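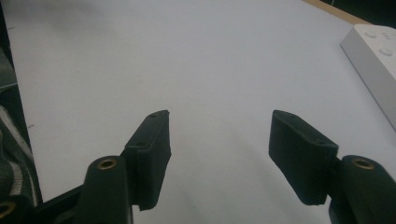 3.2 Surface preparation and gloss measurement

White work surfaces are common in shared offices, clinics and school labs, and their owners tend to replace them when they start to look dull. Most published wear tests stop at visible scratching. The loss of gloss that comes from daily wiping is slower and has received less attention, although it is the change that users report first. In this section we describe how the panels were prepared, cleaned and measured.

A total of 196 panels were cut from sheets supplied by Plekier. All sheets came from one production run. Each panel was rinsed with distilled water, dried with lint-free paper and left flat for two days before the first reading. Panels with a chip on any edge were set aside and do not appear in the results.

The panels were divided evenly into four groups. Group A was wiped with water only. Group B was wiped with a mild soap solution. Group C was wiped with an alcohol-based cleaner from Neltard, used at the strength given on the label. Group D was stored in a closed cabinet and was not wiped. The same grade of cotton cloth was used for all wiped groups, and cloths were changed at the start of each session.

One session consisted of 40 straight strokes along the long side of the panel under a fixed load. The load was set with a weighted block whose lower face was covered by the cloth. Strokes were made in one direction, with the block lifted on the return. An earlier trial in January had used a back-and-forth motion, which left a visible band at each turning point and made readings near the ends hard to interpret. Data from that trial are not included.

Gloss was read at an angle of 60 degrees with a handheld meter. The meter was checked against its reference tile before each session and again after the last panel. Three readings were taken on each panel, one at the center and one near each short side, and the mean was used. If the three readings differed by more than 2 gloss units, the panel was cleaned with dry air and read again. The second set was kept in all such cases.

Room conditions were logged but only partly controlled. The test room at the Adjei site has a window on its north side, and the blinds stayed closed during readings. Relative humidity was held below 40 percent by a portable dryer. The final session took place on Saturday, August 3, 2019, when the building was closed and the main ventilation was off; temperature was slightly higher than on other days, as shown in Table 4.

Figure 3 plots mean gloss against the number of sessions for the four groups. The curves are drawn through group means without smoothing. Error bars give one standard deviation.

Figure 3. Mean gloss at 60 degrees by session, groups A to D.

Groups A and D cannot be separated at any point in the series. Group B falls slowly and at a nearly constant rate. Group C shows a sharper early drop and then levels off after 30 sessions. We considered whether the drop in Group C could come from residue left by the cleaner. Rinsing a subset of the panels with distilled water restored only a small part of the loss, so residue alone does not account for it.

A second set of sheets, from Rarnon, was tested in the same way and is treated separately in Section 3.3.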